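23/04/2018

Up at six. Overcast, cool, basement humidity at 60 percent on the dial gauge, so I ran the dehumidifier before opening any of the steel stock. Emptied the tank at noon and again at four.

Spent the day on storage for the sewing machine shop. The stock list is now finished apart from the loose screws, and stands at 2,736 parts. That includes feed dogs, bobbin cases, needle plates, tension discs, motor brushes, belts and springs. It leaves out needles, which are kept by the packet, and anything still attached to a donor machine. Wanda Mercado typed the last two sheets from my handwriting and returned them with queries. Most of the queries were my sevens. Two were real errors: a shuttle race entered under bobbin winders, and a set of hinge pins entered twice because I had moved the tray between sessions.

The main decision was whether to sort by machine or by part type. I have gone back and forth on this since the move. Sorting by machine works when a known model comes in and I want everything for it in one place. It fails for parts that fit several models, which end up in whichever drawer I last thought of. Sorting by type puts all bobbin cases together and makes substitutes easy to compare, but a full rebuild then means opening most of the cabinet. I settled on type, with a cross index on cards by model. The card gives cabinet, column and drawer, in that order. C2-4-7 is the second cabinet, fourth column, seventh drawer down. Columns are read from the left.

Siyabonga Mofokeng argued for machine order when he came by to collect the treadle irons. His shop in Ekbridge takes in mostly one make and he can afford it. He also keeps a separate drawer for parts he has not identified, with a date on each envelope, and throws out nothing under five years. I have copied the envelope idea. My unidentified parts currently fill a biscuit tin.

Belts. Measured the round leather belts and found the drawer too short, so they had been coiled tightly and have taken a set. Leather belting should hang in a loose loop or lie in a large coil. Moved them to the wall. The rubber motor belts went into flat bags, sorted by inside length in millimeters, with the length written on the bag. Discarded any that showed surface cracks when bent over a pencil. The older V-belts were worse than the round ones. I will need to order the 95 tooth timing belt again, as the only spare has a split on the back.

Springs. Check springs and tension springs look alike in the tray and are easily confused. Put each type in its own tube with a paper slip. Handedness matters on the check springs, so the slip says which side the tail leaves the coil when the open end faces up. I had two previous systems for recording this and they contradicted each other. The new slips replace both and I have burned the old ones.

Oil and solvents stay out of the room. They are in the metal cabinet in the passage, with the rags in the lidded can. Took out two old tins of grease that had separated. The clear oil is in the small bottles with needle spouts. One of the bottles weeps at the thread, even with a new washer, so it stands in a jar lid for now.

Wall storage took the afternoon. The requirement is simple: hand tools in daily use should be reachable from the stool without standing. I sat down, marked the reach of each arm with chalk, and found the useful area smaller than I had assumed. High and outer positions are for belts, gauges and pattern templates. The middle is for screwdrivers, hook timing tools, brass punches and the small hammer. Nothing sharp goes below bench height on the left, where my sleeve passes.

The old arrangement used nails in a plank. Nails are cheap and hold well but every change leaves a hole, and changes are frequent in the first months. Pegboard avoids that. The points to watch are sheet stiffness, clearance behind the sheet for the hook tails, and hooks that lift out when a tool is taken off. The last is the common complaint. A hook with a wider backing plate spreads the load and tips less. A single-wire hook has to be a close fit in the hole or it will rotate. For heavy items I would still use a screwed bracket.

Rules for the layout, written down so that I keep to them for once:

Tools used together hang together, even if they are different kinds.
Leave a free hole on either side of any tool with a fat handle.
Screwdrivers by blade width, narrowest on the left.
No second tool behind the first.
Outline on the wall only after a month of use.

İlker Taşdemir draws his outlines on the first day and then obeys them for years. I tried this in the previous shop and spent more time repainting than working.

Bench lamp next. The shadow of my right hand falls across the needle bar with the lamp in its present position. Moved the clamp 19 cm to the left and lowered the head. Better for timing work, worse for reading the drawer labels, which now catch glare. Will try matte label stock. Nevzat Gezer uses a typewriter and plain card for his and they have stayed legible, though the card slips out of the brass holders unless it is cut slightly oversize.

Finished one actual repair. The machine was a vibrating shuttle portable belonging to the Muriithi household, complaint of skipped stitches. Needle was in backward. With that corrected it still skipped on light cotton, and the shuttle point had a burr that I could feel with a fingernail but not see without the loupe. Stoned it lightly, polished, reassembled. Stitch is even on two layers of cotton and on four of denim. Upper tension set slightly lower than I found it. Invoice written for the stone work only.

Yavuz Güneş telephoned about the Skorska cabinet. He wants it out of his garage by the end of April. It is oak, deep drawers, and would suit attachments and manuals but not small parts. The drawers have no dividers and the runners are worn on one side. I said yes, subject to measuring the stair. The turn at the bottom is the tight place. If it will not pass with the top on, the top comes off with screws from below, according to Yavuz, who has moved it before.

For tomorrow: order timing belt and matte labels. Measure stair. Identify at least part of the biscuit tin. Start the screws, sorting by thread before length, as the threads on the older machines are not standard and the gauge is only on loan. Rehang the belts with more space between the loops. The small hooks are enough for the light templates and thread guides, so the larger ones can be kept back for the scissors, which hang by one handle and swing if the prong is short.
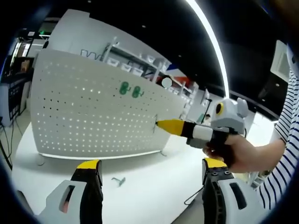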